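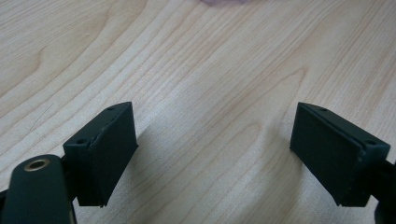 나뭇결 위에서 벌어진 집게. 아직 아무것도 물지 않았다.

키가 이 일을 맡은 것은 토요일 수당이 붙기 때문이었다. 정확히는 킹가 죄리였지만 그리디츠에서는 다들 앞 글자만 불렀다.

"쓰레기봉투 씌우기는 올해 안에 끝나." 벤체 팝이 커피를 저으며 말했다. "우런허는 거, 기계가 제일 잘하는 게 반복이잖아."

"봉투는 반복이 안 돼요." 킹가가 말했다. "매번 다르게 구겨지니까."

벤체는 그 말을 받아 적지 않았다. 투자자에게 보낼 문서에는 벌써 '가사 노동의 종말'이라는 제목이 달려 있었고, 아르니츠 본사는 그 제목을 마음에 들어 했다.

킹가의 어머니 기젤러는 울라흐의 호텔에서 방을 치웠다. 하루에 봉투를 50장쯤 갈았는데, 한 손으로 털어 입을 벌리고 다른 손으로는 벌써 걸레를 집었다. 눈은 침대 시트에 가 있었다. 어머니에게 벤체의 말을 전했더니 이렇게 되물었다.

"그 기계, 봉투 입구가 어느 쪽인지는 안다니?"

킹가는 모른다고 했다. 자기도 가끔 반대쪽을 비비고 있었다.
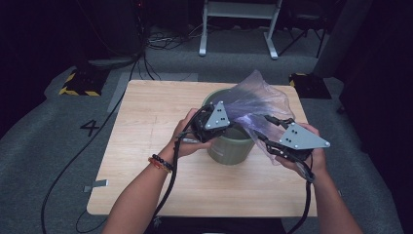

초록색 통 위로 봉투를 당기는 두 손.

집게를 쥐면 손가락이 열 개에서 네 개로 줄어드는 기분이었다. 비닐은 얇아서 잡았는지 놓쳤는지 손끝으로는 알 수가 없었고, 눈으로 봐도 반은 짐작이었다. 한쪽 테두리를 걸면 맞은편이 올라왔다. 맞은편을 누르면 처음 걸었던 쪽이 슬며시 빠졌다.

"1015번." 버르너바시 포도르가 화면을 보며 불렀다. "성공으로 칠까요?"

봉투는 통에 걸쳐 있었다. 어머니라면 다시 씌우라고 했을 것이다.

"무엇을 넣느냐에 따라 다르죠." 킹가가 말했다. "휴지 한 장이면 성공이고, 사과 심이면 아니고."

"칸이 두 개뿐이에요. 성공, 실패."

"그럼 실패."

버르너바시는 머뭇거리다가 성공에 표시했다. 벤체가 월요일까지 성공 1000건을 달라고 했다는 것이다. 킹가는 봉투를 걷어 내고 다시 구겼다. 펼 때마다 입구가 어디로 갔는지 새로 찾아야 했다.

저녁에 집에 가니 부엌 쓰레기통이 차 있었다. 킹가는 봉투를 묶어 현관에 내놓고 새 봉투를 털었다. 입이 벌어지지 않았다. 손가락에 침을 묻혀 비비자 그제야 열렸다.

집게에는 침이 없다고, 월요일에 벤체에게 말해 볼 생각이었다. 그는 아마 다음 분기에 된다고 할 것이다.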